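Setting up a drawer task for the prep room arm
Birkside site guide, part 3. Last edited in April by Coralie Rakena.

This page covers how to set up and check the drawer task on the arm in the prep room, and how the work is shared out once it is running. It is written for people on the Birkside floor who have finished the basic safety session. You do not need to know how to program. If your drawers have knobs or bar handles, use part 2 instead.

What changes on your shift

Before the arm, the person on early prep opened every drawer, checked the stock against the sheet, and restocked as they went. Now the arm opens and closes the drawers and a person does the restocking. The count still belongs to the person. Panagiotis Omerović signs off the sheet as before, and nothing on the sheet has changed except the new column for drawers the arm could not open.

Early prep is still a two-person job until the Krasniqi room is moved over. Do not let anyone talk you into running it alone. The second person is there to restock and to answer the arm when it stops, and those two jobs do not fit together when the room is busy.

Before you start

Clear the floor in front of the cabinets. Stools and step boxes go against the wall.
Check that all drawers are fully closed. The arm expects to find them shut and will stop if one is standing open.
Wipe the top edges of the drawer fronts. Grease or label glue on the edge makes the fingers slip.
Have the Okier tablet with you and signed in under your own name.

Teaching a drawer

Each drawer is taught once, then saved. There are 19 drawers in the prep room and 17 of them are set up. The other two stick and are waiting for new runners. Open those by hand.

1. On the tablet, choose Drawers, then Teach. Pick the drawer number from the list.

2. Press Hand Guide. The arm goes slack enough to move but holds its own weight. Keep one hand on the forearm and one hand on the wrist. Do not pull on the fingers.

3. Close the fingers fully. They have to be together before they go near the cabinet. With the fingers apart, one tip reaches the edge before the other and the drawer comes out crooked.

4. Bring the tips up to the front of the drawer, just below the gap under the countertop. Stop short of touching. Press Save Approach.

5. Guide the tips over the top edge of the drawer front and into the gap. You are looking for light contact on the back of the edge. Press Save Contact.

6. Pull the arm straight back by hand until the drawer is open as far as you need for restocking. Go slowly. The arm copies your path, including any wobble. Press Save Open.

7. Push the drawer closed by the same path and press Save Closed.

8. Step outside the floor line and press Run Slow. Watch it 3 times. If all the runs are clean, press Accept.

If the arm stops

A yellow message means the drawer pushed back harder than expected. Usually something inside has tipped up and is catching. Press Release, open the drawer by hand, fix it, and press Resume.

A red message means the arm has lost its place. Do not resume. Press Park, write the drawer number in the new column, and carry on by hand. Call Fallov if you get a red message twice in one shift.

If you feel rushed, park the arm. Opening drawers by hand is always allowed and does not need a reason on the sheet.

Looking after the fingers

Wipe them with a dry cloth at the end of early prep. Leave the cleaning spray alone, as it gets into the joint. Scuffing at the tips and along the inner edges is normal. Report a bent tip, or fingers that no longer meet in a straight line.

Questions about shift cover go to Panagiotis. Corrections to this page go to Coralie.
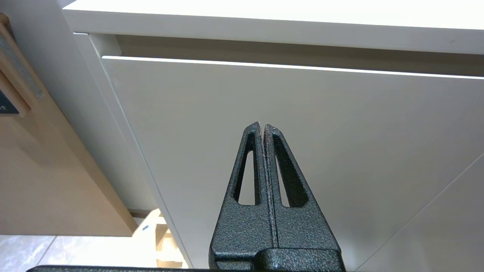

Step 4: fingers closed, tips just below the gap.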